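인쇄 | 이메일로 보내기

12월 | 글: 오로운 (Ro-un Oh)

큰 테이블 하나로 한 학기 버티기: 공용 작업대 정리 프로젝트 보고서

안녕하세요, 이번 학기 생활공간 수업에서 '공용 작업대 정리'를 맡았던 오로운입니다. 보고서라고는 하는데 교수님이 말하듯이 써도 된다고 하셔서 정말 말하듯이 씁니다 ㅎㅎ 같이 한 사람은 시모네 프로타(Simone Frota)랑 카요데 에크웨메(Kayode Ekwueme)이고, 중간에 교환학생 아달베르투 카발칸치(Adalberto Cavalcanti)가 들어와서 마지막까지 함께했어요.

주제를 정하게 된 계기부터 적을게요. 저희 과 실습실에 큰 흰색 테이블이 있는데, 학기 초에는 그 위에 뭐가 얼마나 쌓여 있었는지 몰라요. 다 쓴 테이프 심, 주인 모를 충전선, 먹다 만 과자, 지난 학기 모형 조각… 뭘 하려고 하면 일단 팔로 쓱 밀어서 자리를 만들고, 밀린 물건은 옆 사람 쪽으로 가고, 옆 사람은 또 밀고. 카요데는 자기 자 하나 찾는 데 수업 쉬는 시간을 다 쓴 적도 있어요. 그래서 첫 회의 때 "이거나 치우자"가 그대로 주제가 됐습니다.

처음 계획은 좀 거창했어요. 수납장을 짜고, 색깔별로 라벨을 붙이고, 사용 규칙을 벽에 크게 붙이고! 시모네가 그림까지 예쁘게 그려 왔는데 예산표를 만들다가 다들 조용해졌습니다. 결국 수납장은 포기하고 이타리(Itari) 바구니 5개를 샀어요. 뚜껑 없는 걸로 골랐는데, 뚜껑이 있으면 뚜껑 위에 또 물건을 올려놓을 게 뻔해서요. 라벨은 트릴리라르드(Trilirard) 라벨기를 빌려서 뽑았고, 글씨를 너무 작게 뽑는 바람에 한 번 다 떼고 다시 붙였습니다. 떼는 게 붙이는 것보다 훨씬 오래 걸려요. 다음에 하실 분은 꼭 시험 삼아 한 장만 먼저 뽑아 보세요.

분류는 두 번 바뀌었습니다. 첫 번째는 물건 종류대로 나눴어요. 종이, 자르는 것, 붙이는 것, 선, 기타. 그랬더니 '기타'가 이틀 만에 산이 됐습니다. 작업하던 걸 잠깐 두고 갈 데가 없으니까 전부 기타로 들어가더라고요. 두 번째는 아달베르투가 낸 의견인데, '기타'를 없애고 그 자리를 '오늘 안에 가져갈 것'으로 바꿨어요. 저녁 6시에 당번이 그 바구니를 들여다보고, 남은 게 있으면 단톡방에 사진을 올립니다. 사진 올라가면 진짜 빨리 찾으러 와요. 부끄러워서 그런 것 같아요 (저도 두 번 올라갔습니다).

테이블 닦는 것도 일이었어요. 표면이 하얘서 연필 자국이나 손때가 바로 보이거든요. 처음에는 물티슈로만 문질렀더니 얼룩이 번지기만 했고, 그다음에 시모네네 집에서 쓰던 시케이라(Siqueira) 주방용 세제를 물에 아주 조금 타서 천에 적셔 닦았더니 괜찮았습니다. 매직 자국 하나는 아직 못 지웠는데, 창가 쪽 구석이라 다들 그냥 모른 척하고 있어요. 닦는 순서는 벽 쪽에서 시작해서 몸 쪽으로 끌고 오는 게 편했습니다. 반대로 하면 먼지가 벽 밑으로 들어가서 나중에 또 허리를 굽혀야 해요.

그리고 규칙 얘기. 저희가 정한 규칙은 하나뿐입니다. 작업이 끝나면 테이블 가운데를 비운다. 가장자리까지 완벽하게 비우라고 하면 아무도 안 지킬 것 같아서 가운데만으로 했어요. 컵 정도는 옆으로 밀어 두면 봐주기로 했고요. 카요데는 컵도 안 된다는 입장이었는데 투표에서 졌습니다.

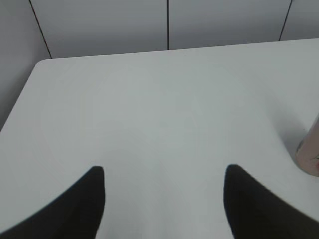
생활공간디자인과 공용작업대팀

가운데가 이렇게 넓게 비어 있으면 기분이 진짜 달라요! 오른쪽 끝에 컵인지 통인지 살짝 걸쳐 있긴 한데, 저희 규칙으로는 합격입니다. 테이블이 뒤쪽 밝은 회색 벽이랑 색이 거의 비슷해서 비워 놓으면 방까지 넓어진 느낌이 나요. 학기 초에는 테이블이 흰색인지도 잊고 살았거든요.

결과를 숫자로도 적으라고 하셔서 물건을 세어 봤습니다. 정리 첫날 테이블 위와 밑에서 나온 물건이 모두 272개였어요. 세는 데만 오후가 다 갔고, 클립을 하나씩 셀지 한 통으로 셀지로 꽤 오래 싸웠습니다 (한 통으로 셌어요). 그중에서 계속 실습실에 두기로 한 게 약 100개입니다. 나머지는 주인을 찾아 주거나, 재활용으로 보내거나, 버렸어요. 버리는 건 생각보다 마음이 불편하더라고요. 누가 열심히 만든 모형 조각이면 더 그랬고, 그래서 모형은 사진을 올리고 2주를 기다렸다가 처리했습니다. 그 사이에 졸업한 선배 한 분이 자기 거라고 연락을 주셔서 지붕 조각 하나는 택배로 보내 드렸어요.

잘 안 된 것도 적어야죠. 우선 당번표. 처음에는 종이에 써서 벽에 붙였는데 다들 안 봤고, 단톡방 공지로 옮겼더니 과제 얘기에 묻혀서 또 안 봤어요. 지금은 전날 당번이 다음 당번한테 직접 말해 주는 식인데, 한 명이 결석하면 끊깁니다. 시험 기간에는 아예 나흘쯤 멈췄고 '오늘 안에 가져갈 것' 바구니가 넘쳤어요. 그때 바구니 맨 밑에서 귤이 나왔다는 것만 적어 두겠습니다.

먹는 것 문제도 다 못 풀었어요. 밤샘하는 날에는 테이스트빌(Tastville)에서 도시락을 시켜 먹는데, 그 봉투랑 소스 통이 매번 테이블에 남아요. 음식은 복도 의자에서 먹자고도 해 봤지만 겨울이 되니까 복도가 너무 추워서 말을 못 꺼내겠더라고요. 일단 쓰레기통을 문 옆에서 테이블 가까이로 옮겼고, 봉투는 확실히 줄었습니다. 소스 통은 여전해요. 왜 소스 통만 남는지는 저도 모르겠습니다.

중간 발표 때 에우스타키오 가예고스(Eustaquio Gallegos) 교수님이 "정리하는 사람이 졸업하면 어떻게 되느냐"고 물어보셨는데, 그때는 대답을 잘 못 했어요. 지금도 완벽한 답은 없지만, 바구니 라벨 파일이랑 세제 비율이랑 당번 순서를 한 장으로 정리해서 실습실 서랍에 넣어 뒀습니다. 다음 학기 신입생 안내 시간에 카요데가 한 번 설명하기로 했고요.

개인적인 소감을 쓰자면, 저는 원래 제 방도 잘 안 치우는 사람인데 이 수업을 하고 나서 책상 가운데는 비우게 됐어요. 가장자리는 아직 그대로예요 ㅋㅋ 시모네는 바구니를 하나 더 사자고 하고 카요데는 하나 줄이자고 해서, 그건 다음 학기 팀이 정하는 걸로 넘깁니다. 라벨기는 반납했으니 필요하면 과 사무실에 다시 신청하세요.

댓글

민트초코: 그 매직 자국 제가 낸 것 같아요… 죄송합니다… 소독용 알코올로 한번 해 볼게요

작업실유령: 컵 허용파에 투표한 사람입니다. 후회 없습니다.

19학번: 지붕 조각 잘 받았어요! 뽁뽁이까지 감아 주셔서 감동 ㅠㅠ

하늘: 저희 동아리방도 똑같은 상황인데 바구니 크기가 어느 정도인가요? 선반에 들어가는지 궁금해요

오로운: @하늘 A4 종이가 눕혀서 딱 들어가는 크기예요. 선반 깊이 먼저 재 보고 사세요~

인쇄 | 이메일로 보내기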